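We use cookies to make this site work and to see which pages get read. Accept all | Manage settings

Jean Hepburn talks blocks, benches and cardboard

Caught Jean Hepburn between two meetings, coffee in one hand. She makes plain wooden blocks under the name Cotine. Three sizes, no paint, no letters. I had 18 minutes with her and used most of them.

First question, why so plain?

"Color does the thinking for you," she says. "Kid gets a red one and a blue one, they sort by red and blue. Take that away and they have to look at the size. Same for grown ups."

She started in December with offcuts from a friend, Mhairi Rankin, who builds shelves. First batch was terrible, she says. Corners like knives. Second batch better. She has sold over 100 sets since, mostly to people who want them for a bench or a desk and not a playroom.

"I didn't plan that. I thought grandparents." 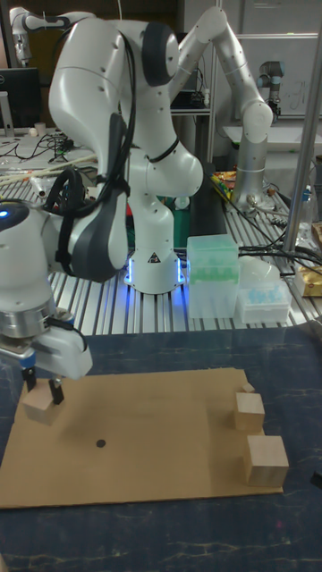 The small one is her favorite and also the one that gets lost. She tried leaving it out of the set. Complaints right away. Jeanie Moffat, who does the packing, wrote a note to go in each box telling people to count before they tidy up. It stayed in.

What do you put them on? Here she gets going.

"Cardboard. Always cardboard. Flat piece, brown, from whatever box came that week. On a slick table they slide when you so much as breathe on them. Cardboard grips a little. And it's quiet, you drop one and it doesnt crack like a gunshot."

She likes a dark tabletop under it too. Pale wood on brown on dark blue, you see every edge. Cameron Tennant, who shares her workroom, prefers felt. They have argued about this. Felt pills, she says, end of story.

Does it bother her when the blocks end up sharing space with a lot of other stuff, lab stuff, racks of pipette tips, cables?

"No. Why would it? A block is something you can put down anywhere. I'd worry more if they were on a shelf behind glass."

And stacking? Big at the bottom, like everyone does?

"Try it the other way first. It falls, fine. You learn more about a cube when it falls then when it stands."
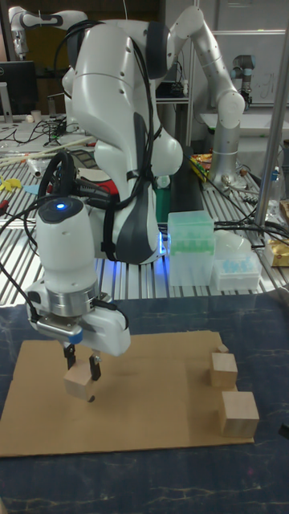 Care and storage

Short answer, don't fuss. Dry cloth. No soaking, no oil. If a corner gets fuzzy, a few strokes of fine sandpaper and leave it alone. Keep them in the box they came in or any old tin. Swap the cardboard when it starts to bend up, a curled sheet is worse than none.

Next from Cotine is a bigger set, 31 pieces, no name yet. Jean wouldn't give me a date. Her phone was already ringing.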